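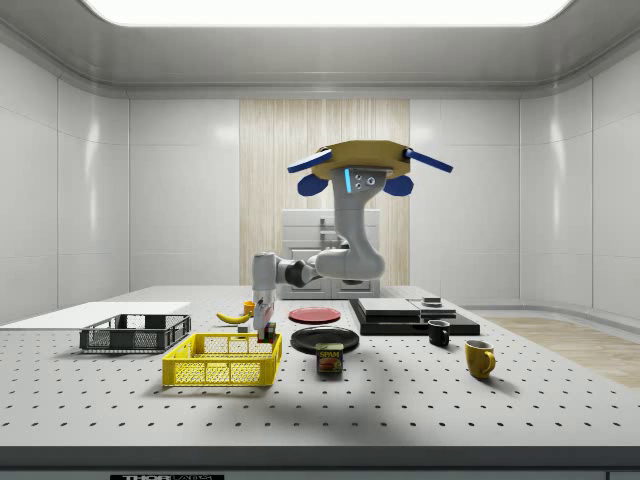
**Does the Clurnbridge opera chorus audition people who can't sight-read?**

They do. You sing one prepared piece and some scales, and then the chorus master plays you a short phrase to sing back. The sheet says "reading an advantage" and that is all it says.

*posted by altoline2, Sunday, December 26, 2010*

---

**pitlamp** wrote:

I'd add that it depends on the show. For the Dursun double bill last season they took plenty of people by ear. For anything with a big act two finale you will be handed a score and expected to keep up. I play in the pit and we can hear it when half the tenors are waiting for the other half.

---

**row_k_regular** wrote:

Which show is it this time? The website still has last April's dates on it.

---

**altoline2** wrote:

It's the new one, *Womell*. One act, 88 minutes, sung in English. Chorus of 20, mostly offstage until the last part. Rehearsals are at Drisumgate, in the upstairs room.

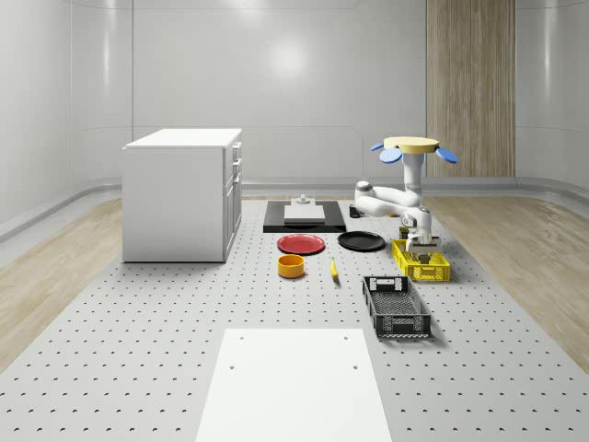

The bad part is parking. The lot behind Drisumgate closes at seven and the gate gets locked, so if your car is in there you are walking home. Use the street on the church side.

---

**pitlamp** wrote:

*Womell* is not easy. I've seen the vocal score. There are seven time signature changes on the first page of the storm chorus. I would not tell a non-reader to go for that one.

---

**altoline2** wrote:

I'm a non-reader, more or less, and I got through it at the workshop. They send out practice tracks for each part. I learned mine in the car.

---

**pitlamp** wrote:

The workshop was with piano. With the orchestra you lose most of your cues. The tracks won't help you there either, they're all at one speed.

---

**bassbarry_tone** wrote:

Agree with pitlamp on the score, disagree on the advice. Chorus is how a lot of us learned to read in the first place. Stand next to somebody solid and mark your part. If the company didn't want non-readers they could put that on the sheet.

To the original question, what I'd do:

1. Pick a song you know cold. It doesn't have to be opera. A hymn or a folk song is fine, and I've known people to get in with a show tune.

2. Bring the music in the right key for the pianist, taped together so it doesn't slide off the stand. No loose photocopies.

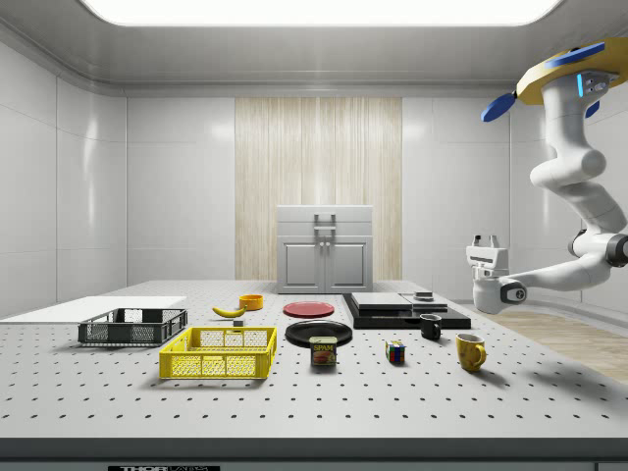
3. Ask for the practice tracks before the audition. They sent them to me when I asked.

4. Be truthful on the form about reading. There's a box for it. They use it to decide where to put you.

---

**row_k_regular** wrote:

Is there a fee? I paid $100 for the last one and half of that was supposed to come back when I returned the score. Never saw it.

---

**bassbarry_tone** wrote:

Still $100, still half back. You have to hand the score in at the Clurnbridge office. If you left it on the pile at the cast party they have no record of it.

---

**row_k_regular** wrote:

I left it on the pile at the cast party.

---

**pitlamp** wrote:

I still think a fee like that is too much for unpaid chorus, but that's another thread.

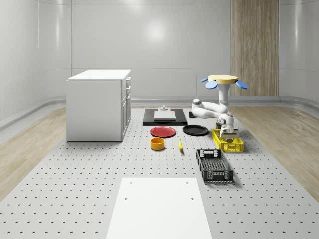

## Split from this thread: Should unpaid chorus pay a fee?

**altoline2** wrote:

Moved over here as asked. I don't mind it. Score rental costs money and so does the room. I would like it to be less for students.

**pitlamp** wrote:

The pit doesn't pay anything and we use the same room.

**bassbarry_tone** wrote:

You bring your own instruments, though. And your own lamps.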